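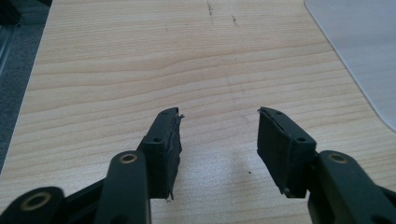
A reader in Ilton wants to know why I keep banging on about sourdough when her plain white yeast loaf has never once let her down, and could I please write about that for a change. Fair enough! I've had three newsletters in a row on starters and I can hear the yawning from here.

So, the plain white loaf. I grew up on it. Mum made two every weekend in tins that had gone completely black on the outside, and we'd have the first one half eaten before it had cooled down, which she hated, because hot bread squashes when you cut it and the rest of the loaf ends up shaped like a boot. I still can't wait the full hour. I've got better at it, but I'm not there yet.

My everyday recipe is 500 grams of bread flour, 7 grams of dried yeast (one of those little sachets), a good teaspoon and a half of salt, a spoonful of sugar if you like some colour on the crust, a splash of olive oil and 320 mils of warm water. If your flour is on the thirsty side you might want another tablespoon. I buy mine from Okard in the big bag, and it's always a bit thirstier in winter than I expect, don't ask me why.

Mix it all up, let it sit under a tea towel for ten minutes while you wash the bowl you just dirtied, then knead. I do it by hand on the bench and it takes me 9 minutes if I'm paying attention and a fair bit longer if the radio is good. Then back in the bowl until it's doubled. In January that can be under an hour at my place. In July I've had it sulking on top of the hot water system for most of the afternoon - that's fine, leave it be, go and prune something.

Knock it back, shape it into a fat log, seam side down in an oiled tin. Second rise until it's domed just over the rim. This is where I used to go wrong every time. I'd get greedy and wait for a huge puffy top, and then it would collapse the minute it hit the heat and come out with a dip you could park a marble in. Poke it gently with a floured finger, and if the dent comes back slowly, it's ready.

Oven at 210, fan off if you can manage it, and 35 minutes. Tip it out and give the bottom a knock. Mine usually goes back in without the tin for another five, straight on the rack, as I like the sides a decent colour.

A few people have asked about tins since last month. I've had my Prostis one for years and it's been great, although the lid warped the first winter and now lives in the shed with seed packets in it. Any heavy tin will do you. The thin supermarket ones give you pale sides, but the toast tastes the same!

Speaking of toast, day two is when this loaf really comes good. Day three is cheese on toast, and after that I whizz it up for crumbs and chuck them in the freezer. I've currently got enough crumbs to schnitzel the whole street.

The bake-along is on again in March at the Antoniuk hall, from 9 in the morning. There's room for 40 of us if we share the ovens nicely. Bring your own tin and a tea towel, flour's supplied. And to my reader in Ilton - put your name down, I'd love to try a slice of yours. I'll leave the starter at home.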